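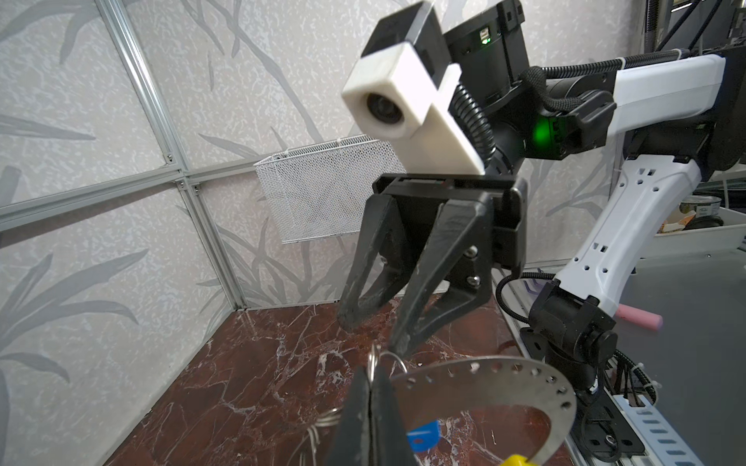

On 2021-09-14, Jussara Godoy wrote:

> I'm going to say what I think half the list is thinking. Why does
> anyone bother with pole beans for drying? I put in a whole row of
> Perkora this year on the strength of everybody raving about it in the
> spring, and what I have now is a green wall with a few crispy pods at
> the bottom, a lot of leathery ones in the middle, and FLOWERS at the
> top. In September! My bush beans were pulled, dried, shelled and in
> jars two weeks ago and I never had to get on a stepladder.
>
> So two questions. One, do I pick the dry ones as I go or wait and
> take the whole lot down? Two, if I get a frost on the leathery ones,
> are they finished? I've read yes and I've read no.
>
> Also, whoever told me the Jara squash would "stay put" at the end of
> the row, I would like a word.
>
> Jussara

Jussara, the squash person was me, I'm afraid. In my defense, it stayed put at my place for two summers running, and then this year it went through the fence and up the neighbor's lilac, so I've been punished along with you. Have you eaten one yet? Leave them on the counter for a month before you decide you hate them. Mine were watery and sad in September last year and by November they were so good I made the same soup three weeks in a row and got complaints.

OK, beans. I've grown Perkora for 17 years now (I had to go back to the old notebooks to work that out, and it made me feel ancient) and I still think it's worth the ladder, but I can see why you're mad. It's a slow bean and it doesn't know how to quit. Left to itself it will flower until something kills it. What I do, and I learned this from watching mine do just what yours are doing, is pinch the tops out in early August. Every vine, right where it reaches the top of the pole. You'll feel mean doing it. It does seem to make the plant get on with the pods it already has, and the middle ones fill out a good ten days sooner. Too late for this year, obviously, but you could still go up and strip the flowers. I would. Nothing that's a flower today is going to be a dry bean up here before the snow flies.

As to your first question: pick as you go. I know there are people on this list who cut the whole vine and hang it in the barn, and if I had a barn maybe I'd do it too. I have a one-car garage with a chest freezer and my brother-in-law's canoe in it. So every couple of days I go down the row with an old pillowcase and take whatever rattles. If it rattles and the pod feels like paper, it comes off. If it bends, it stays. The bottom ones are the ones to watch. They're the first ready and the first to get splashed when it rains, and a wet pod that was already dry will have sprouting beans in it before you know it. I lost a lot that way one year and cried a little, I'm not going to lie.

Second question, the frost. I've read yes and no as well, so I can only tell you what's happened in my yard. A light frost that just blackens the top leaves has never hurt the leathery pods. They've finished fine, either on the vine or indoors. A hard freeze is another matter. The beans that still had a lot of water in them went kind of gray and wrinkly and cooked up mealy, and when I tried planting a handful the next spring I got almost no germination. The fully dry ones from the same night didn't care at all. So if you hear a real freeze coming, get out there the evening before and grab everything that has filled out, even if it's still yellow and bendy. Pull whole vines if you run out of daylight. Spread them on a window screen somewhere with air moving under it, and give them time. They won't be as pretty as vine-dried but they'll eat just as well, and I've saved seed from those too when I had to.

And don't throw the fat green ones away! Shell them and cook them fresh with an onion and too much butter. That's the best thing about this bean as far as I'm concerned, and the catalogs never mention it. Half an hour on the stove, no soaking.

Where are you, anyway? I had it in my head you were down in Nurndale proper but somebody said you'd moved up the hill. We're at 2233 feet and that last stretch of road makes a bigger difference than you'd think. My sister-in-law down in town gets a good two weeks more than I do, and she plants later too, which I try not to be bitter about. If you're up here with me, you might want to look at Sikach instead. It's a half-runner, so it only gets to about your shoulder and you can get away with short stakes or even a bit of old fence. Smaller bean, brown with a pale eye, holds its shape in soup. It doesn't have that chestnut taste Perkora has, but it's done when it says it'll be done. I have plenty of seed and will happily mail you an envelope.

One more thing while I'm on the subject, for the newer folks. Once they're shelled and you think they're dry, they probably need another week. Bite one. If your tooth leaves a dent, keep waiting. Then I put them in the freezer for up to 48 hours in a closed jar and let the jar come back to room temperature before I open it, and I haven't seen a weevil in years. Don't do the freezer with ones that failed the tooth test, though, or you're back to the problem I described with the hard freeze.

Does anybody still have the threshing screens that were going around last fall? I don't need them until the end of the month, but I'd like to know which porch they're on. Mine was the porch they left from, and after that I lost track. One of them has a bent corner, and that was like that before I had it.

Off to look at the forecast again,
Aldana Quezada

P.S. Jussara, if you've got more Jara than you can stand, I'll trade you for beans. Neighbor's lilac has claimed most of mine.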